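The Label Maker Will Not Save You

A skeptic spends a season inside the home-system business

The starter box from Isbridge weighs more than my winter coat and costs a good deal more than I paid for the coat. Inside are drawer dividers, a roll of blank labels, a folded wall chart and a booklet that tells me, on its first page, that my home is "trying to speak." I read that line standing up, next to a kitchen counter covered in mail. If the counter had something to say, it had been saying it since January.

I should admit where I stand. I think most people who feel buried by their stuff own too much of it, work too many hours, or live with someone who does both. None of those problems comes with a matching lid. But home systems have become a serious business. You don't hire a person to come over on a weekend and boss you around anymore. You subscribe. You get a box, an app, a schedule and a color scheme, and you are promised that the peace will last.

So I tried three of them, one after another, in the same small house, on the same kitchen, hall closet and desk. I paid full price. Nothing was returned, although I considered it.

Isbridge came first. Its idea is zones. Every object is assigned to one, and every zone gets a letter, and the letter goes on a label. The setup took me 6 hours, which the booklet calls "an afternoon." I don't know whose. By the end of it I had a B zone for breakfast, an E zone for errands, and a long argument going with my family over whether scissors are a desk thing or a kitchen thing. The answer in our house has always been that scissors are wherever you last cut something. The chart had no letter for that.

To be fair, the E zone worked. It is a shelf by the front door with library books and store returns on it, and we still use it. I could have had a shelf by the front door without the box.

Galang takes the opposite line. There are no containers at all, a point its ads make with some pride. What you buy is a plan, delivered to your phone, that asks you to handle every item in a room and score it. Low scores leave. High scores stay. Middle scores go into what the app calls "the pause," a box in the garage you are supposed to revisit after 28 days.

I like the thinking here more than I like the practice. Scoring a can opener is a strange way to spend a morning. You begin with a clear head and firm standards, and by the second cabinet you are giving high marks to anything you don't have to get up to put away. The kitchen alone produced 1,310 entries, counting flatware, and the app congratulated me with a little burst of confetti. I had thrown out a garlic press and some takeout menus.
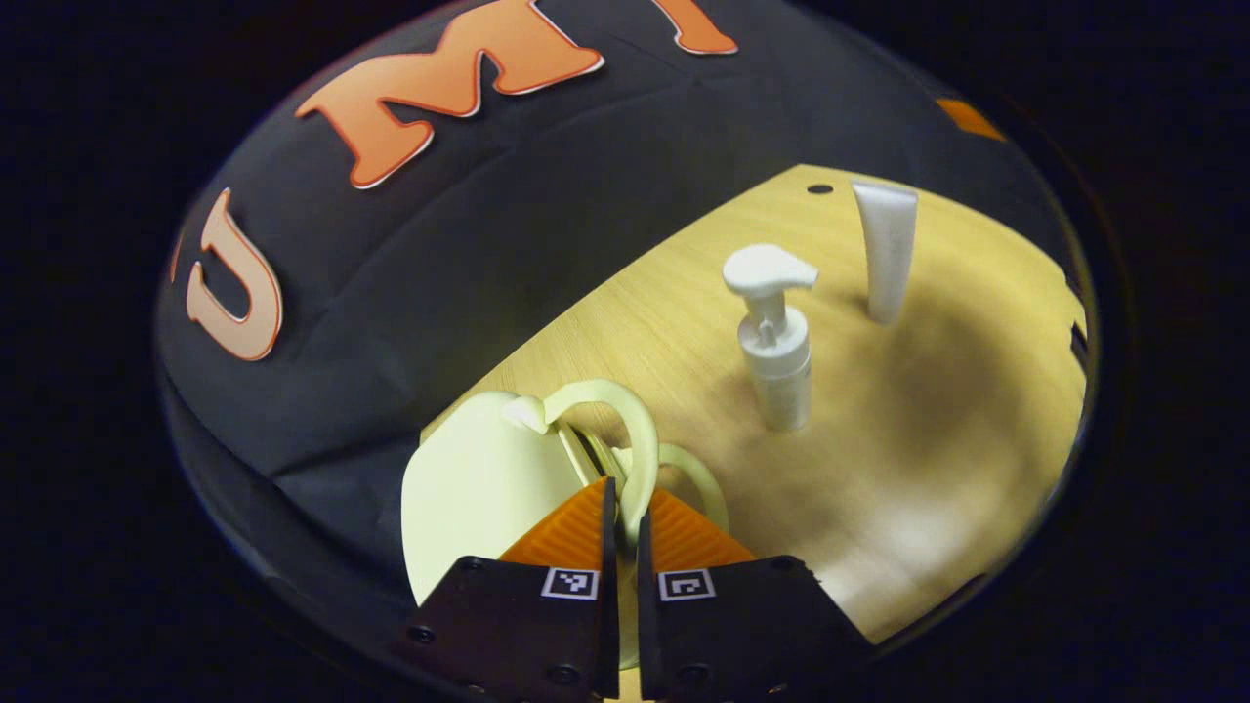
Every mug gets its turn: a pale yellow one with a curved handle.

The mugs were the hard part, as they are in most kitchens. We have far more than we drink from. Any reasonable outsider would tell us to keep a few and let the rest go. But each one has a defender, and the defender is never around when you are holding the donation bag. The Galang plan suggests a "household vote." We held one. Every mug was kept, and a bowl nobody had nominated was thrown out in what I can only call a compromise.

As for the pause, the alert came when it was supposed to. I swiped it away. The box is still in the garage under the camping gear, and I could not tell you a single thing that's in it. A Galang fan would say that proves I didn't need any of it. Maybe so. It also proves that I now have a box in the garage.

By the time I got to Evidard, I was tired, and I think Evidard is made for tired people. It is the most expensive of the three and asks the least. You send in a floor plan and answer a long list of questions about your habits, and back comes a report on what you should change. Mine ran on for pages. It told me to move the trash can closer to the sink. It told me to stop storing the big pot above the refrigerator. It told me, in a paragraph I have read several times, that my desk was suffering from "surface confidence."

I moved the trash can. It's better there. I moved the pot, too, and I no longer need a stool to make soup. Those are 2 good ideas, and I'd have taken them gladly from a neighbor for the price of a cup of coffee.

The desk is as confident as ever.

What bothers me about all three is the before-and-after. Each company leans on it hard. The before is always shot in gray light with the cabinet doors hanging open. The after has a lemon in it. What I would pay to see is the house a year later, on a school night, when the dog has been sick and the dishwasher is full of clean dishes that nobody wants to unload. I asked all three companies whether they keep track of customers past the first few months. Isbridge sent me a discount code. Evidard sent a polite note saying that results vary by household. Galang's help page offered to score my question.

There is one small outfit I'd treat more kindly. Gurel sells a paper notepad, and that is all it sells. Each sheet has space for one room and one thing you mean to do there. You do it or you don't, then you tear off the sheet. No app, no zones, no confetti. I bought one out of spite toward the others and have gotten through a fair part of it. "Hall closet: hooks" is done. "Desk: bottom drawer" has been on top of the pad for weeks, and I have started to write grocery lists around the edges of it.

My family has asked whether we can take the labels down now. I have peeled off most of them. The glue on the B came up with a strip of paint, so that one is staying until I find the can, which according to the wall chart is in zone G.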